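How to Oil a Wooden Tabletop at Home

By Celina Walczak
August 5, 2021

My husband and I bought our table from a small workshop, Stolonik, and with it came one sheet of paper with care instructions. It said only "oil when needed." I had to learn the rest by myself, and the first try was sticky for a whole week. I write down now the way I do it, so that you can save yourself the week.

What you need

Hardening oil for furniture (I use Alden, the clear one)
Sandpaper, 180 and 240 grit
Cotton cloths without lint, old T-shirts are good
A vacuum cleaner with a soft brush
A small bowl of water
Gloves

Before you start

Check first that your table is oiled and not varnished. Put a drop of water in a place that people do not see much and wait ten minutes. If the wood under the drop becomes darker, the old oil is used up and the table is ready for new. If the drop stays round and nothing changes, there is maybe still enough oil, or there is varnish. On varnish this method does not work, the oil will stay on top and never dry well.

Clean the table in the evening with warm water and a very little dish soap, wipe it dry and leave it until morning. Wood which is damp inside does not take oil.

Sanding

Begin with the 180 paper wrapped around a cork block. Press lightly and sand the complete surface, also the places that look fine. If you sand only the stains, they will be lighter than the rest after oiling and you will see them forever. Then do the same with 240. Vacuum, wipe with a barely damp cloth, and let it dry again. 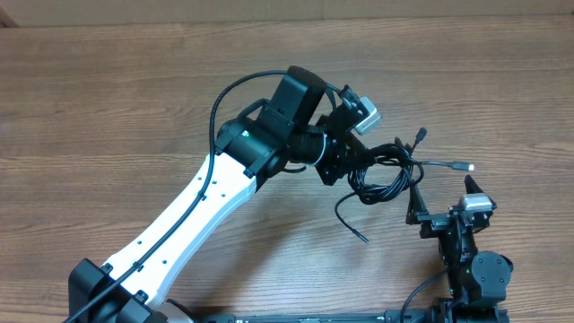 Direction is the part where most beginners make a mistake, and I made it too. You must always sand along the grain and never across it or in circles, because scratches across the grain fill with oil and come out dark. Look at the top from a low angle near a window before you touch it. On a medium brown top with the grain going horizontally, like the one in the photo, your hand should go from left to right and back, in long strokes. At the ends of the board do not turn the block, lift it.

Putting on the oil

Stir the can, do not shake it. Pour a little oil on the cloth and rub it in along the grain, one section after another. The layer should be thin. Wait 15 minutes and look again: where the wood is already dull, it drank everything and you can add a little more. Then take a clean cloth and wipe off all the oil that stays on the surface. This wiping is the step I skipped the first time - I thought more oil means more protection.

Let it dry overnight with the window open, then put on a second layer, even thinner. For my table 2 layers are enough. Old and very dry wood may want one more.

Wait 8 days before you put a wet glass or a hot plate on it.

Important about the cloths

Cloths with oil can start to burn by themselves when they lie folded together. Put them in water right after work, or spread them flat outside on stone until they are stiff. Do not throw them in the bin in a ball.

Later care

I repeat one thin layer every January, when the heating makes the air dry. For small scratches between, I use the 240 paper and a few drops of oil on a fingertip.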